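We use cookies to make this site work and to remember which pages you liked. OK / Change settings

Why Is the Sea Salty?

Ever swallowed a mouthful of sea by accident? Yuck. Salty. Really salty. But the river that runs into it doesn't taste of salt at all. So where does it come from?

Let's find out. Quick answer first, long answer after.

Quick answer: rocks. Most of the salt in the sea came out of rocks, a tiny bit at a time, over millions and millions of years.

Now the long answer.

It starts with rain

Rain falls out of the clouds. On the way down it picks up a little gas from the air called carbon dioxide (the same gas you breathe out). That makes the rain a tiny bit acid. Not enough to hurt you. Not even enough to taste. But enough to nibble at rocks.

So rain lands on a hill, trickles over the stones, and takes a few tiny bits of the rock with it. The bits are far too small to see. Scientists call them minerals. Some of them are what salt is made from.

The rain runs into a stream. The stream runs into a river. The river runs into the sea. All those little bits go along for the ride.

Wait, so rivers are salty too?

Yes! A little. So little that your tongue can't tell. We call it fresh water anyway.

Take the river at Fekidbridge. It looks clear, it tastes of nothing much, fish live in it that would get sick in the sea. But there is salt in there. Follow it down to the coast at Itstead and the water gets saltier and saltier as the river and the sea mix. The mixed-up part is called an estuary. Good word. Say it out loud: ES-choo-air-ee.

Why does the sea keep it?

Here's the clever part. The sun warms the sea and some of the water floats up into the air. It turns into a gas called water vapor. That's evaporation – you have seen it when a puddle dries up on the playground.

But salt can't float up with it. Salt stays behind.

The vapor makes clouds, the clouds make rain, the rain falls on hills, the rivers bring more salt. Round and round. Water leaves, salt stays. Do that for millions of years and you get a very salty sea.
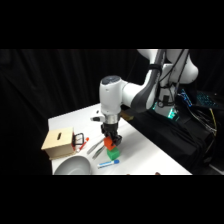
Rivers aren't the only thing though. At the bottom of the sea there are cracks where hot water comes shooting out. They are called hydrothermal vents. The water has been down inside the hot rock and it brings minerals up with it. Undersea volcanos add some too.

So is it getting saltier every day?

Good question. Not much. Some salt gets taken out again. It sinks into the mud, or gets stuck in new rock, or dries out on the shore. What goes in and what comes out is pretty close to even.

How much salt is there?

Scoop up 1000 grams of sea water. That's nearly 1 big bottle. Inside it there are about 35 grams of salt. Two heaped spoonfuls, give or take how big your spoon is.

Some lakes are much worse. The Dead Sea is so salty that people can lie on top of it and float. Not many things can live in it, thats how it got its name.

Can you drink sea water?

No. Don't. Your body has to use water to get rid of salt. Drink sea water and you need more water to wash the salt out than you drank in the first place. You end up thirstier.

Sea birds can do it. Gulls have a special part near their eyes that takes the salt out of their blood, and then it drips off the beak. A bit like a runny nose.

Try it at home

You need: a cup of warm water, 2 spoons of table salt, a dark plate. Ask a grown-up first.

Stir the salt into the water untill you can't see it any more. Pour a thin layer on the plate, only just enough to cover it. Put the plate on a sunny windowsill and leave it alone. Best in July, slower in winter.

Check it every morning. When the water has gone, look close. See the little white crystals? Got a magnifying glass? Use it. Lots of them are shaped like tiny boxes.

Same thing happens in salt pans, which are big flat ponds by the sea. People let the water in, wait for the sun, and scrape up the salt.

Words to know

Mineral – stuff that rocks are made of.
Evaporation – when water turns to gas and goes into the air.
Estuary – where a river meets the sea.
Crystal – a solid with a neat shape, like a grain of salt.

More to read
Why do puddles disappear?
What lives in an estuary?
How do clouds stay up?
Fresh water fish and sea fish
Make your own rain gauge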